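Grecu Transparent Grasping Kit, reviewed: good grips, big claims

By Myrtle Kasprzak
May 23, 2020

Clear plastic is the thing that makes robot arms look stupid. Depth cameras shoot straight through it, or catch a highlight and report a surface that isn't there. So when Mumwood started selling the Grecu kit as a "solved" pipeline for grasping see-through objects, I asked for a loan unit and cleared my calendar. I have had it on the bench long enough to have opinions, and they are mixed.

What you get is a pair of black fingers, a wrist camera with its bracket, and a license for the software, which is the real product. The method comes from a paper by Sandrine Chevalier and Apinya Thongsuk. In short, they throw out the depth channel once the gripper is close. A network trained on wrist views guesses where the edges of the object are from highlights and from the way the background bends and changes tint, then scores a set of candidate pinches. The fingers go to the best one. If the score drops on the way in, the arm backs off and looks again from a new angle.

The paper reports 931 grasp attempts and a success rate of 81 percent. I have no reason to think anyone cooked that number. I do have questions about what counts as a success. You have to go to the appendix to learn that the object has to stay between the fingers for three seconds after they close. There is no lift height, no shake, and no placing it anywhere afterward. A part that hangs at a silly angle by one corner is scored the same as a part you could hand to the next station.

The objects bother me more. The test set has 20 of them, and most are cups, bottles and boxes. Those are clear, sure, but they are also fat and symmetrical. You can be off by a good bit with a cup and still come up holding a cup. I wanted thin things, tinted things, things with a hole through the middle, because that is what people who pack and sort plastic parts have to deal with.

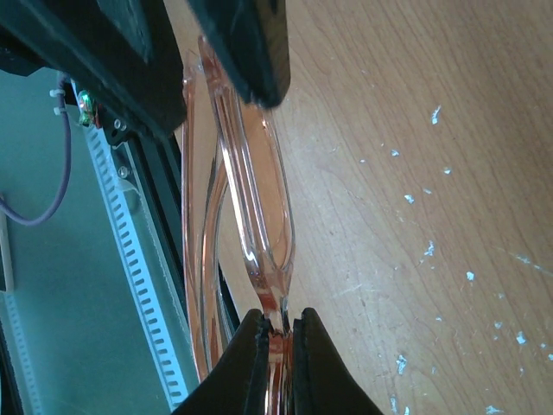

Wrist camera view, tinted clear part pinched at its narrow neck.

I'll give the method credit on parts like that one. The neck is a sensible place to pinch, and it is a small target next to the wide loop above it. It also has a second strip running right alongside, the kind of thing that sends an ordinary depth-based planner off to grab air. Over my trials with long, slender pieces the Grecu software picked a narrow section more often than I expected. Wood grain behind the part seemed to help it. When I put the same pieces on a plain white sheet, the scores fell and the arm dithered, backing off and coming in again until I stopped the run.

That background effect deserves a section in the paper and gets a sentence. If the network is reading how the surface behind the plastic gets distorted, then a busy tabletop is doing part of the work. Every figure in the paper shows a textured surface. I wrote to Chevalier to ask whether they had tried plain ones. She answered quickly and politely that this was planned for a follow-up due in August. Fine, but Mumwood is taking money now.

The other gap is the comparison. The baseline is Urnon, an older planner that relies on depth all the way to contact, and of course it loses badly on clear plastic. A fairer fight would have been Bimska, which also works from color images up close and costs less. Kaede Yoshida lent me her Bimska setup and I ran the two back to back on my own parts. Grecu was better on the thin pieces. On bottles and cups I couldn't tell them apart, and Bimska was quicker to make up its mind.

Some smaller gripes. Calibration has to be redone whenever the camera bracket is touched, and the bracket is easy to touch. The manual refers to a settings page that has been moved. The confidence score on screen goes up to 100 and I never worked out what it is a percentage of. Booker Whitlock at Mumwood support told me to treat it as a ranking, so please take the percent sign off.

Would I buy it? If your work is thin clear parts on a surface with some pattern to it, maybe, after a trial on your own parts. If you handle containers, get Bimska and keep the difference. If your line runs over white belting, wait for August and see what the follow-up says.

The training code is not included with the license. I asked about that too, and I'm still waiting to hear back.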